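Filed under: Food Business Basics / Packaging and Shelf Appeal

Chapter 7

What the Box Is For

Ask a class of first-year students what a food package does and someone will say it keeps the food in. This is correct, and it would be a fine answer if food were sold in the dark. A plain gray carton keeps the food in. So does a bucket. The people who pay for packaging have usually spent a good deal more than the price of a bucket, and this chapter is concerned with what they believe they are getting for the money.

We begin with a small bakery called Kisico, which for most of its life sold oat biscuits in clear bags closed with a twist tie. The biscuits were good. The bags were dreadful. They tore at the corners and hung on the hook like something won at a fair. In July the owner, Odair Marinho, moved the same biscuits into a printed carton, cut the weight a little, and raised the price. Sales went up. Marinho was pleased for a week and then rather offended, having spent years improving the recipe to no effect at all.

His case is an ordinary one, and it raises the three questions we will return to in every section. What does the shopper learn from the package before reading a word of it? What does the shopper learn from the words? And how much of either has anything to do with what is inside?

The first question is the one students tend to underrate. Most packages are seen from several feet away by a person who is thinking about something else. At that distance there are no words, only color, shape and pattern, and these have to do the work of an introduction. Certain foods have settled into certain clothes. Milk is white and blue. Decaffeinated coffee was assigned green or orange long ago and has never managed to change. Shortbread wears tartan, and will go on wearing it whether it was baked in the Highlands or beside an interstate.

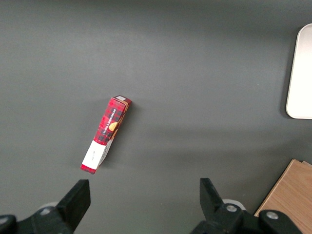

A borrowed convention of this kind is called a category code. Its great advantage is that it costs nothing to teach, the teaching having been done already by other people's advertising. Its drawback is that it makes everyone look related. A new brand that follows the code closely will be recognized at once as the kind of thing it is, and may then be mistaken for the brand next to it. A new brand that ignores the code will stand out very well, often in the wrong aisle.

Thulani Visser, who designed cartons for the snack maker Brondusier before he took up teaching, used to keep a shelf of what he called brave packages. There was a black milk carton, a rice box shaped like a pyramid, and a chili sauce in pale lavender. All of them had won something. None of them could still be bought. Visser did not conclude from this that designers should be timid – he was proud of the lavender – but he did make his students stand across the room from their own work and say what it appeared to contain. One was told, by 32 classmates in turn, that her granola looked like cat litter.

Words come second, and they come in a strict order of size. The brand usually wants to be largest, the product name settles for next, and the flavor goes wherever there is space left over. The law then has its say about weight, ingredients and allergens, all of which will be printed as small as the law permits. Section 7.3 works through a full label for a 200-gram carton of crackers from Cattaneo, including two rounds of argument over where to put the word "baked."

Last comes the matter of honesty, on which the trade has firm principles and flexible habits. A serving suggestion may show the soup with a sprig of parsley nobody supplied. The window in a pasta box is placed where the pasta is, and the settled inch of air at the top stays behind the printing. Zakum, a cereal company we will meet in Section 7.5, received 94 letters about the strawberries on the front of its box, which were larger than the flakes and, as the letters pointed out, more numerous. The company's reply was polite and enclosed a coupon for more of the cereal.

Before reading on, take any package from your kitchen and cover the words with your hand. Write down what is left, and keep the page for the exercise at the end of Section 7.1.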